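Projekte > Archiv > Schmieder-Bestand > LIESMICH

# Schmieder-Bestand – Transkripte der Lieferbücher

Stand 2024-03-14, Edeltraud Reuter. Noch nicht fertig, bitte trotzdem lesen.

## Inhalt

594 Seiten aus den Lieferbüchern der Firma Schmieder, Standort Trostell. Abgetippt, nicht OCR – Handschrift zu wild. Eine Zeile pro Lieferung, Trennzeichen Semikolon, UTF-8.

- `lieferungen.csv` – Haupttabelle
- `orte.csv` – Ortsnamen alt/neu, Plonton fehlt noch teilweise
- `offen.txt` – unleserliche Stellen, 91 Einträge

## Ablage Papier

Ausdrucke und Korrekturbögen in blauen Ordnern, Schrank im Büro. Nach Benutzung bitte wieder zurükstellen.

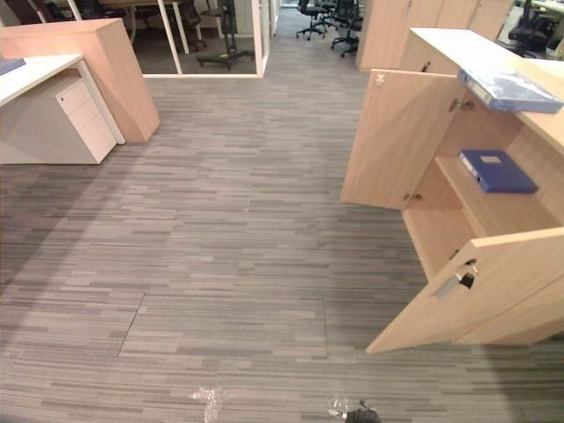

Schrank offen, ein Ordner im Fach, einer obendrauf

Originale liegen NICHT hier, die sind im Magazin. Anfragen dazu an Danang Tarigan.

## Bekannte Fehler

- Datum: bis Band 2 zweistellige Jahre, nicht aufgelöst
- Gewichte mal Pfund, mal Kilo. Spalte `einheit` prüfen!
- 38 Zeilen doppelt, kommen im nächsten Durchgang raus
- Korrekturbögen nach Band sortiert, nicht nach Jahr

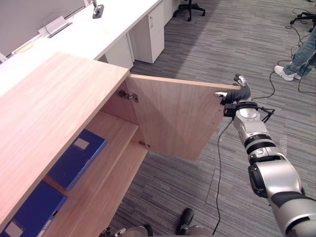
## Nutzung

Intern frei. Veröffentlichung nur nach Rücksprache, Namen von Kunden vorher kürzen. Import in Staltovik geht, aber Umlaute danach kontrolieren.
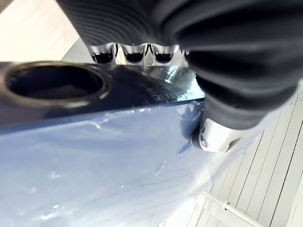 Nahaufnahme, gerippter Bezug und Metallnäpfchen

Nächste Version im Januar.

Verwandte Einträge
- Ortsregister Plonton
- Kassenbücher Trostell
- Staltovik: Importhinweise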